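**From the Bedroom Corner - the clothes that live on the bed**

Dear neighbors,

In the last newsletter I promised to write about folding, and several of you reminded me of it in the stairwell. So I keep my word. I am Piroska Hajdu from the fourth floor of the Skidar building, and for those who are new, I write this small household page every second month. English is my third language, so please forgive the places where the sentence goes a different way than you expect.

My subject is the clothes which are clean but not yet put away. In my home they come out of the basket, they land on the bed, and in the evening they move to the chair. In the morning they travel back to the bed. A blue cotton shirt of mine made this trip for 13 days in May before I ironed it, and by that time it needed washing again.

The bed is a good place to fold, better than a table in my opinion. It is wide, you can walk along one side of it, and a sleeve can lie out at its full length. I only ask that you make the bed first. A smooth duvet shows you every crease in the cloth, and on a wrinkled one you fold the wrinkles of both. A pale cover is also helpful for finding dark socks.
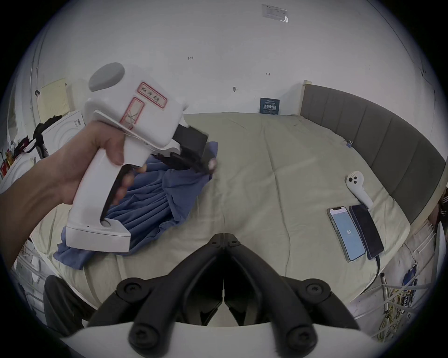 *Blue cloth on the sage-green duvet, still in a heap, with the phones for company.*

The second thing I ask is to clear the small objects. I know how it goes - you sit down for one minute, and the phone stays there, then the charger, then a clip from some papers. When you later shake out a pair of trousers, everything flies. Noémi Borbély lost an earring this way and found it seven weeks later inside a pillowcase. Put a bowl on the nightstand and let the small things go in there before you begin. If a phone must charge on the bed, keep it to one side, and fold on the other.

Now the method. I learned it from Dezső Lakatos, who worked many years in the laundry of the Bíró hotel in Cetville, and he is strict about the order:

1. Take one piece from the heap and pull it away from the others. Do not fold on top of the heap.
2. Hold it at the shoulders or the waist and shake it two times, firmly.
3. Lay it flat, front side down, and pass your hand from the middle to the edges.
4. Fold the sides in, then the bottom up, and put the piece at the foot of the bed.

Most people skip the first step. They pull on a corner, the cloth twists around itself, and then they fold something that has the shape of a rope. If you have this, lay the long roll across the bed, hold one end, and turn the other end slowly until the twist opens. Pulling harder will only make it tighter, and with knitted things you can stretch the neck.
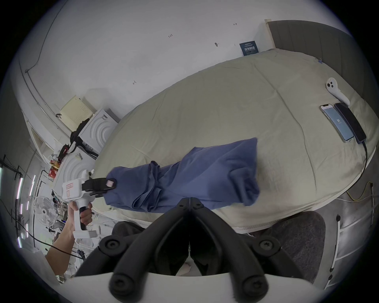 *A long twist of blue cloth lying diagonally over the bed.*

About rolling on purpose, I received a letter from Hüsnü Kahraman on the second floor. He rolls all his T-shirts and stands them in the drawer like bread sticks, and he asks if this is wrong. It is not wrong at all! For T-shirts and towels a roll is very practical, but it must start from a flat piece, and the roll should not be too tight. Shirts with a collar I would still fold or hang.

One more question came from Thirumalai Alva - how long should the folding take? For a basket for two persons I need 45 minutes, with the radio on. Dezső would laugh at this number. If you have less time, do only the things that crease (shirts, blouses, linen) and leave the towels for the evening.

We will fold together in the common laundry room on May 26, 2021, at 7 in the evening. Bring one basket and, if you own it, a fitted sheet, which Dezső has agreed to demonstrate. The ironing board by the window is repaired and may be used again, but please leave the steam iron standing up when you finish.

For the next issue I would like to collect your advice on storing winter blankets. You can leave a note in my mailbox, on the left side near the door.

With warm greetings,
Piroska Hajdu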